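Ketchup

Ketchup is a thick table sauce made mainly from tomatoes, sugar, vinegar, salt and spices. It is served cold, most often with fried or grilled food, and is also used as an ingredient in other sauces and dressings. The word was once applied to many thin, salty sauces, including ones made from fish, mushrooms or walnuts.

History

The name is generally traced to a fermented fish sauce of southern China and Southeast Asia. British cooks made their own versions in the eighteenth century, usually without tomatoes. Tomato recipes appeared in the United States in the early nineteenth century and in time replaced the others in common use.

Packaging

Glass bottles were the usual container for many decades. Plastic squeeze bottles became common in the late twentieth century, along with single-serving packets for restaurants. 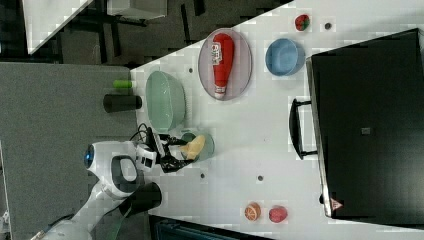 PRUTBRIDGE, 21 July 2020. Revised entry, edited by Jolene Baxter.

A red plastic bottle with a white cap is a familiar form of the package. Ketchup is slow to pour because it thins only when force is applied to it, a property known as shear thinning. Shaking or squeezing the bottle makes the sauce flow more easily.

Storage

Vinegar, sugar and salt all help to preserve the sauce. Many makers advise keeping an opened bottle in the refrigerator to protect its color and flavor.

See also: Condiment; Mushroom ketchup; Tomato paste; Vinegar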